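コート掛けの言い分

三月のはじめ、フランシーン・フリーゼンは、コート掛けに服を掛けるだけで部屋が片づくという話を聞かされた。信じる気にはなれなかった。
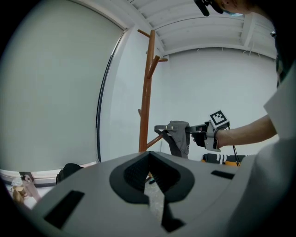 話の出どころは同じ階に住むエカエテ・サニで、エカエテはさらにその話を「リムホルム式」という小冊子から仕入れていた。椅子の背に服を置く人は、年に439回、同じ服を探すのだそうだ。

「誰が数えたの」とフランシーンは訊いた。

「書いてあるのよ」

「だから、誰が」

エカエテは冊子をめくり、答えになりそうな頁を探したが、見つかったのは小冊子の続編の広告だった。

コート掛けのほうは前からあった。赤みがかった茶色の木で、真ん中に柱が一本立ち、上のほうから短い枝が何本か斜めに出ている。古道具のアクブルト商会で買ったとき、店主は一生ものだと請け合った。店主は隣の傘立てにも同じことを言っていたので、フランシーンは割り引いて聞いた。以来、それは窓のそばに立っている。客の帽子が一度掛かったことがある。忘れ物だった。

「まず一枚だけ掛けてみて」とエカエテは言った。「一枚掛ければ、あとは自然に続くから」

フランシーンは椅子の背から濃い灰色の服を取った。上の縁が紐のようになっていて、椅子からもよく滑り落ちる服だ。椅子から落ちるものが、なぜあんな短い枝には留まっているのか。そう言うと、エカエテは「重心」と答えた。冊子にそう書いてあるらしかった。

窓には白っぽいロールスクリーンが下りていて、午後の四時だというのに部屋の中は朝とも夕方ともつかない。フランシーンは紐を枝にかけ、しばらく手を離さなかった。

「離さないと掛けたことにならないわよ」

「わかってる」

手を離した。布は少し揺れて、そこにとどまった。

「ほら」

「まだ一分も経ってない」

二人は台所で茶を飲んだ。エカエテは、前の冬にヒューズロウの町へ越した従姉の話をした。従姉はリムホルム式で部屋を空にし、代わりに収納箱を684個買ったという。フランシーンはその数も疑ったが、従姉に会ったことがあるので、箱のほうは少し信じた。

「その人、箱をどこに置いてるの」

「箱の中」

茶が冷めるころ、部屋に戻ってみた。服はまだ掛かっていた。エカエテが何も言わずに腕を組んだので、フランシーンは近づいて、布の皺を一つ指で伸ばした。伸びなかった。

「部屋は片づいた?」とエカエテが訊いた。

フランシーンは部屋を見回した。椅子の背には上着と、洗うかどうか決めかねているシャツと、誰にもらったのか思い出せない襟巻きが残っている。一枚減ったぶん、その三つがかえってよく見えた。

「椅子が片づいてないのがわかった」

「それが第一段階よ」

「それも書いてあるの」

「書いてある。第三章」

冊子は定価が2,000とあり、通貨の単位がどこにもなかった。裏表紙には発行元としてジョベックスという名前だけが刷ってある。住所も電話もない。フランシーンは著者の略歴を読もうとしたが、略歴には「かつて椅子を使っていた」としか書かれていなかった。

エカエテが帰ったあと、フランシーンは襟巻きを手に取り、コート掛けの前まで行った。中ほどに低い枝が一本、ほかより下に離れて出ている。買ってから今日まで、なぜそこに枝があるのか考えたことがなかった。子ども用だろうか。それとも、上の枝が埋まってしまう家のためのものか。そんな家がそうあるとは思えない。

襟巻きを低い枝に掛けた。

それから椅子に座った。背中に当たるものが少し減った気がしたが、シャツはまだそこにあり、襟のあたりが首に触れた。フランシーンは体を起こし、冊子を開いて、第四章がシャツについて何と言っているかを確かめることにした。信じるつもりはなかった。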